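Kamstead Handheld Gripper Pair: Jaw Carriage Replacement Kit and Safety Notice

Home > Handheld grippers > Spares and service > Jaw carriage kit

Kit number 393
Fits: Kamstead handheld pair, left and right bodies, first and second production runs
Supplied as: one kit per pair
Price: no charge for affected pairs, see "Who gets the kit free"
Availability: in stock, sent from the Lindano warehouse

Overview

The jaw carriage kit replaces the sliding carriage and return spring in both bodies of the Kamstead handheld gripper pair. It was brought out in April after a fault was confirmed in which the jaws can stay closed when the trigger is let go. If your pair is from the first or second run, please read the safety notice on this page before you use the grippers again, even if they have never given you trouble.

The kit can be fitted by the customer. No special tools are needed apart from the ones in the box. Pairs can also be sent back to us for fitting.

Safety notice: jaws sticking closed

On affected grippers the carriage can ride up on its rail and wedge there. The jaws stay shut at whatever width they had reached. The trigger goes slack, and the position reading sent down the cable carries on showing the last good value, so the software gives no warning.

We have had six reports. In four of them the gripper was holding cloth or another soft item when it stuck. In the other two it was closed on nothing at all. Two of the six people who reported it had pinched a finger trying to free the jaws by hand. Neither needed treatment beyond a plaster, but the spring can let go suddenly, and the jaws then snap open or shut with more force than the trigger would ever give them.

Soft items are the harder case. A folded cloth packs into the gap as the jaws close and pushes them slightly apart at the tip while the carriage is still being driven at the back. The twist this puts on the carriage is small, and a new carriage copes with it. A worn one may not. Hard round items load the jaws more evenly and have not been linked to any report so far.
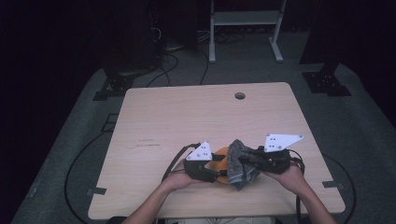

The handheld pair in use at a table, with a grey cloth held in the right gripper and an orange object behind it.

If the jaws stick

Let go of the trigger and put the gripper down on a flat surface.

Unplug the cable at the computer end. Do not pull it out at the gripper body, as the plug there is locked and the strain relief will tear.

Keep fingers away from the jaws and from the slot along the side of the body. Do not pull on whatever is held. If it is cloth, leave it where it is.

Slacken the two rail screws on the underside by one full turn each, using the key supplied. The carriage should drop back on to the rail and the jaws will open under the spring. Hold the body by the grip while you do this and point the jaws away from you and from anyone else at the table.

Do not tighten the screws and carry on. A carriage that has wedged once has a damaged edge and will do it again. Mark the gripper, take it out of use and order the kit.

Recordings made before a jam should be checked by hand. As the position reading freezes at its last value, a stuck jaw looks like a steady grasp in the log. The easiest sign is a width value that stays exactly the same for several seconds. A real hand on the trigger always shows some small movement.

What caused it

The carriage was moulded by our supplier, Hoxha, to a drawing we had approved. The drawing allowed a corner radius that was too small at the rear edge. The edge wears to a burr after a few months of daily use, and the burr catches on the rail. The fault was in our drawing. The parts were made as we asked for them.

Our bench test did not find it. We ran the jaws open and shut on a steel block, which loads them squarely, for far longer than any customer would use them in a year. We did not run them on cloth. Giorgia Gentile in our service department found the burr on the third pair returned to us, after the first two had been cleaned, tested on the block, passed and sent back. Both of those customers have been contacted and have had new bodies.

The test now includes a folded tea towel and a length of foam, and each is run on both bodies.

What is in the kit

Two jaw carriages in machined aluminium, marked L and R
Two return springs
Rail screws with thread lock already applied
Hex key, long arm
Small tube of dry rail lubricant
Feeler strip for setting the rail gap
Printed fitting sheet
Return bag for the old carriages

The new carriages are heavier than the old ones. You may notice it at the front of the gripper over a long session. The trigger feel is a little firmer for the first day or so and then settles.

Fitting

Allow an hour for the pair if you have not done it before. Work on one body at a time so that parts do not get mixed up. The left and right carriages look alike but the slot for the position sensor is on opposite sides, and the wrong one will go in far enough to bend the sensor arm.

1. Unplug the gripper at the computer. Cover the marker plate or take it off if you have the removal tool. Fingerprints on the plate can upset tracking.
2. Take out the rail screws and lift off the lower cover.
3. Unhook the spring at the rear post first. Wear eye protection for this step.
4. Slide the carriage out towards the jaws. If it will not move, stop and send the body back to us.
5. Wipe the rail with a dry cloth. Look along it for scratches. Light marks are fine. If you can feel a mark with a fingernail, the rail needs changing too, and we will do that for you.
6. Put a thin line of lubricant on the rail and slide in the new carriage, marked side up.
7. Hook on the new spring, front post first.
8. Set the gap with the feeler strip. It should pass under the carriage with a slight drag along the whole length.
9. Refit the cover and tighten the rail screws until snug. Leave it overnight before use so the thread lock can set.
10. Plug in and run the width calibration from the service menu. Do this even if the readings look right.

If the marker plate has been off, run the plate calibration as well. The two routines are separate, and running one does not clear the other.

Checking your pair before the kit arrives

Unplugged, close the jaws slowly on a folded cloth and let go. Repeat this with the cloth only in the tip of the jaws, and again with it to one side. The jaws should open fully every time without a click. Any click, hesitation or scraping means the gripper should not be used.

A pair that passes can be used on hard items until the kit is fitted. Please do not use it on cloth, rope, soft toys, sponges or bags. Check it again at the start of each day.

Cables and clips

Two of the returned pairs also had damage to the cable sheath where it leaves the body. This has nothing to do with the carriage, but it is worth looking at while you have the grippers on the bench. The cable should leave the body in an easy curve with enough slack for the full reach of the arm. If it trails on the floor, keep it clear of chair wheels. A nicked sheath can be covered with the sleeve in the Gillano cable care pack. If you can see bare wire, the cable must be changed.

Who gets the kit free

Any owner of a first or second run pair, whether bought from us or second hand. The run is shown by the letter at the end of the serial number, under the grip: A for the first run, B for the second. Pairs ending in C or later left us with the new carriage and do not need the kit.

You do not need the original invoice. Send us both serial numbers, left and right, with a delivery address. Some pairs have been split and remade over the years, so please check both bodies. If only one is affected we will still send the full kit.

Return fitting

We will fit the kit for you at no charge and pay carriage both ways. Ask for a return label from the service desk. Pack both bodies, both cables and the marker plates, and leave out the computer and stands. Turnaround is normally one working week from arrival. If either gripper is stuck closed, leave it as it is, put a note in the box saying so, and fix card over the jaws before packing.

Please send back the old carriages even if they look sound. We measure every one, and the wear figures decide how often we ask owners to inspect the new part. For now the inspection interval is every three months.

Service desk

The service desk is open on working days and on Saturday mornings until noon. For anything involving an injury, or a gripper that has stuck while someone is using it, please telephone. Reports sent by the web form are read the next working day.

Related items

Rail and cover set, left or right body
Marker plate removal tool
Gillano cable care pack
Hex key, long arm, single
Width calibration block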